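Arrieta Linen and Uniform Service
Operations Group, minutes of the Wednesday meeting
Started 2:15 p.m. in the upstairs break room

1. Minutes of the last meeting
Approved with one fix: the steam tunnel repair was charged to maintenance, not to the Clisby route.

2. Visit to the Plirkach open day
Araceli Aranda reported on the visit she made with two people from the folding floor. Plirkach was showing Trasto, its two-armed folding setup. The invitation said we would see "hands-free garment finishing." What we saw was a table, one shirt at a time, and a Plirkach engineer within reach of the keyboard for the whole session.

Flat cloth came first. The arms work from either side of a white table and the cloth is laid out between them. Araceli asked who lays it out. The answer was that a person does, for now. She asked what "for now" meant in months and did not get a number. 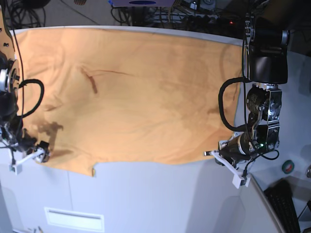 Our folding floor turns out 321 pieces an hour on a normal shift. Plirkach would not quote a rate for Trasto on the day, and said the demonstration was set to run slow for visitors. The group asked that this go in the minutes as Plirkach's statement, with no view taken on it.

The sales sheet claims 95 percent of folds are acceptable. It does not say who accepts them. Araceli asked to see the rejects and was told they are not kept. She also asked for a fitted sheet and was told fitted sheets are on the roadmap — so are bath mats, aprons and anything with a zipper.

T-shirts were next. One of our folders pointed out that T-shirts are 5 percent of our volume and the part of the work we have the least trouble with. 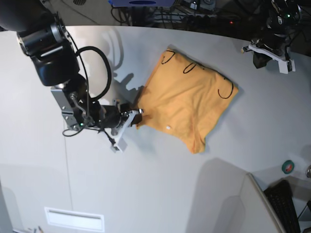

Trasto demonstration, right arm gripping the edge of a T-shirt.

Discussion. The view from the folding floor was that gripping an edge is fine, but most of our time goes into finding the edge in a full cart, and no cart was part of the demonstration. Maintenance did not like the loops of cable on the arms and wants to know what they cost to replace and how our lint would treat them. Plirkach's written answer to the lint question was one line saying the unit is "suitable for most indoor settings."

It was said in fairness that the staff were polite and did not dodge every question, and that the arms are nicer to look at up close than in the brochure. One member thought we should get on the list for a trial before Clisby does. The rest did not see the hurry.

Cost. No price was given. Plirkach offers a lease with a 76-page agreement, which Araceli has and nobody else has read. She noted that training is billed separately and that the lease starts on delivery, whether or not the unit is running.

Decided:
No trial at this time.
Araceli to write to Plirkach asking for an hourly rate on mixed loads, measured from the cart, and a price in writing.
Maintenance to send the lint question again, with a bag of our lint if need be.
Item to come back in August if answers are received. If not, it drops off the agenda.

3. Cart wheels
Second batch still squeaks. Supplier to be called again.

4. Break room refrigerator
To be emptied Friday at noon. Anything without a name on it goes.

Closed 3:05 p.m.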